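Speaker notes – Sorting by color with few demonstrations
Dallska project review, 2023-01-29
Speaker: Lakshmi Arumugam. Questions shared with Imre Farkas.

Slide 1. Opening
Thank the host and acknowledge the Selvanayagam laboratory for bench time. State the subject in one sentence: we asked how far a sorting policy can be trained on a small number of human demonstrations, and where it stops improving.

Slide 2. Background
Remind the audience that our July report used 864 demonstrations for a single task. Preparing that set took most of the group's time. Ruoxi Tian proposed the present method, which selects demonstrations by how much they differ from those already in the set. Do not go through the selection formula here. It is in the handout, and Tamara Jitaru will take questions on it during the break.

Slide 3. Task and workspace
Explain that the arm must pick blocks from the open table and place each one in a clear bin. Pause here, as people at the back will need a moment with the slide.

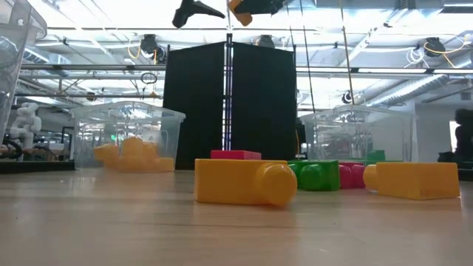 Slide 3. Toy building blocks on the sorting table, with clear bins at the rear and the gripper above.

Draw attention to the yellow-orange block in the center and the reddish-pink block behind it, of which only the upper part shows. Overlap of this kind is the main source of difficulty in the study. Mention also the highlights on the glossy blocks and the reflections on the wood. Our first color model, Munumau, treated reflections of this kind as separate objects – the audience may remember the false picks reported last year.

Slide 4. Results
The selected set contained 136 demonstrations. We ran 55 evaluation trials with the policy trained on it, and matched the July success rate within the margin given in the table. A random set of the same size did not reach that level. Read the two rows aloud, then move on. If asked about statistical tests, refer to Rizwan Wanigasekara's appendix.

Slide 5. Limits
State these plainly. All trials used one table and one gripper. In 20 of the trials the policy reached for the front block when the target lay behind it, and recovery was slow. We have not tested bins that are already full, and we make no claim about other object shapes.

Slide 6. Next steps
The Siko data tools will be released to partner groups after internal review. Imre will describe the schedule. Leave the contact slide up during questions, and keep the total to the time allotted, including the short clip after slide 4 if the projector permits.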